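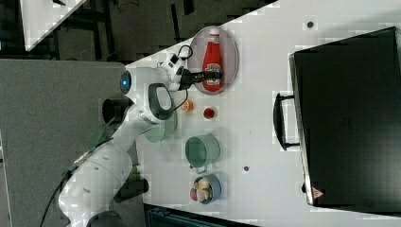
Abril, primera hora de la tarde

Bueno, apunto esto antes de que se me olvide, porque la última vez perdimos media mañana buscando qué cosas eran "de mesa" y cuáles "de cajón". Hoy toca la mesa blanca, la de la vajilla y la comida. Queda así: el bote de kétchup tumbado en el plato ovalado gris (el translúcido), la olla verde menta, el bol azul con los trozos que parecen de pan, la cosa naranja en forma de rodaja y la bolita roja que yo sigo llamando tomate. Gladys Ospina dice que es una pelota y que me lo haga mirar. ¡Pues en la etiqueta de la caja va a poner tomate!

Lo del plato ovalado me tiene contenta. Vino en el pedido de Valdovinos, que tardó lo suyo, y tiene el borde un pelín levantado. Al bote tumbado le hace hasta un reflejo rosadito encima, muy mono, aunque a Gladys le molesta para el color y quiere probar con uno mate. Que pruebe, yo este no lo tiro. Los de Fomix, los rectangulares, se quedan en la balda de abajo de la Lundia, que allí no estorban.

Medidas, que luego me las pedís: la mesa tiene 165 de largo y el plato lo quiero cerca del borde del fondo, nunca en el centro. La olla, alrededor de 100 de la pata izquierda, y el bol pegadito a ella. La bolita y la rodaja, sueltas entre el plato y la olla, sin alinear (me costó no ponerlas rectas, lo reconozco).

Limpieza: paño húmedo y nada más. El Brondix deja una película blancuzca en la olla y después no hay quien la quite, lo comprobé yo solita con la tapa vieja. El kétchup, siempre con el tapón bien cerrado antes de tumbarlo, que ya fregué una vez a las cuatro y no repito.

Pendiente:
- Pedir 2 boles azules más, iguales si quedan.
- Buscarle sitio fijo al plato verde clarito, que anda siempre por donde no debe.
- Preguntar a Gladys si guardamos las piezas de comida juntas o cada una en su bolsa. Yo voto por juntas, en la caja honda.
- Cambiar la etiqueta del cajón 4, que todavía pone "cubiertos" y dentro hay de todo menos cubiertos.

Mañana sigo con las tazas.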